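6. Preparing the two hand grippers for recording

Please read section 5 (assembly of the gripper bodies) first. In this section you install the fingers, the marker cube and the cable, and you check that both grippers are recognized. The working name of our build is Nuder, and the two units are called Nuder L and Nuder R. They are the same inside. Only the label and the address in the software are different.

Revision of this section: 8/25/26. The main changes are in steps 6.2 and 6.4. If you printed the February version, throw it away, because the cube had another orientation then and the software will not accept it anymore.

What you need

Two assembled gripper bodies
Two finger sets, printed and sanded
Marker cube, with the markers already glued on (see 4.3)
USB cable with the long strain relief
Hex key 2.5 mm and small flat screwdriver
Clamp for the cable, from the Gasser drawer
Soft cloth

6.1 Installing the fingers

1. Disconnect the cable. The motor must have no power while your fingers are near the jaw.

2. Open the jaw by hand until you feel the stop. It should move with even resistance. If it moves in small jumps, go back to 5.6 and clean the rail.

3. Push the finger onto the carrier until the shoulder touches. Do not use a hammer, also not a rubber one.

4. Insert the two screws and turn them until they only just hold. Close the jaw, let the fingers find their position, and then tighten.

5. Look along the jaw from the front. The fingers should meet over the whole length. A small gap at the root is allowed, a gap at the tip is not.

Note: The printed fingers become smooth after long use. Chiharu Ebihara made new ones in a softer material and they are in the box marked Wakaton. They need a longer screw, which is in the same box. Please do not mix the two kinds on one gripper.

CAUTION: The jaw closes with enough force to hurt. Never test the closing with your own finger in between. Use the foam block.

6.2 Mounting the marker cube

The cube tells the software where the gripper is in the room, so it must sit without play. When it can be moved by hand, even a little, all recordings from that session are lost.

1. Wipe the seat on top of the gripper with the dry cloth. Dust from sanding is enough to make the cube sit crooked.

2. Put the cube on the seat so that the arrow on its underside points to the jaw.

3. Tighten the screw from below with the hex key. Stop when it becomes firm. The thread is only plastic, and Gion Haslinger has already repaired two of them with inserts.

4. Hold the gripper at the body and try to turn the cube with two fingers. It must not move.

5. Check that no marker has a lifted corner or a scratch through the black part. A damaged marker should be printed again, not painted over.

Note: Matte paper only. Glossy paper reflects the ceiling light and the marker disappears for the software at certain angles.

6.3 Cable and clamp

1. Lead the cable through the clamp before you connect it. Doing it later is possible, but you will bend the plug.

2. Leave a loop large enough that you can turn your wrist fully in both directions.

3. Close the clamp. Pull gently on the cable — it should not slide.

4. Connect the plug to the gripper, then the other end to the recording computer.

5. The firmware starts by itself. Wait until the small lamp is steady. If it blinks longer than three minutes, see 6.6.

CAUTION: Do not let the cable hang over the edge of the desk where people pass. In our workshop this is the most common reason for a broken socket.

6.4 Holding the grippers

Take the gripper at the handle with the whole hand and keep the wrist loose. For the first movements, work over a desk at normal sitting height and keep the space in front of you free.

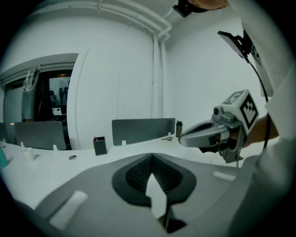
Figure 6-1. Gripper with marker cube held over the desk, second gripper in the foreground.

Before you record, practice these movements without an object:

1. Move the gripper slowly to the left and to the right at the same height.

2. Turn the wrist until the camera points to the floor, then back.

3. Open and close the jaw completely, three times.

4. Bring both grippers near each other and move them apart again. They must not touch.

Long sleeves are allowed, but push them back if they come in front of the camera or the cube. The same is true for hair and for badge straps.

Note: People with small hands can use the thin handle shell. Ingeborg Tanner drew it and the file is in the project folder with the name handle_thin_v3. Change the shell with the power off.

6.5 Functional check

Do this check at the start of every session, also when you are the second person on the same day.

1. Start the program on the recording computer and choose "New session".

2. Select Nuder L and Nuder R in the list. Both names should become green.

3. Open the camera view of each gripper. The picture should be sharp at the distance of your fingertips. If it is milky, clean the lens with the soft cloth, without any liquid.

4. Close the jaw of each gripper on the foam block. The value in the field "Position" must become stable and stay so while you hold.

5. Open the jaw fully. The value must be 2,000. A small difference is corrected with the button "Set zero". When the difference is large, the finger carrier has slipped one tooth, and you must repeat 5.4.

6. Write the session number and your initials in the logbook. The last entry before this revision was session 3,416.

Do not skip step 5 even if the day before it was correct. The carrier can slip when a gripper falls into the box from a small height — this makes no noise and leaves no trace on the outside.

6.6 If something does not work

Lamp blinks and does not become steady
The cable is not fully inserted, or it is a charging cable without data lines. Try the cable with the yellow tape.

Name stays gray in the list
Close the program, disconnect both grippers, connect only L, start again, then connect R. The order is important.

Position jumps although the hand is quiet
The cube is loose or a marker is covered. Repeat 6.2 from step 3.

Jaw closes but does not open
Disconnect immediately. Do not pull the fingers apart with force. Write it in the logbook and put the gripper in the red box for Khrystyna-Mariia Marchuk, who has the spare motors.

Camera view is upside down
The camera board was installed the wrong way in 5.8. It can be corrected in the settings under "Rotate", but please inform the person who built the unit.

6.7 After the session

1. Save and close the session before you disconnect anything.

2. Remove the cable by holding the plug.

3. Leave the cube on the gripper. Each removal costs a bit of the thread.

4. Put the grippers in their box with the jaws half open, L on the left side.

5. Copy the data to the Sundomden drive. A session can be large, so start the copy before you clean up.

Questions about this section go to Marlies Hollenstein. Continue with section 7, calibration of the workspace.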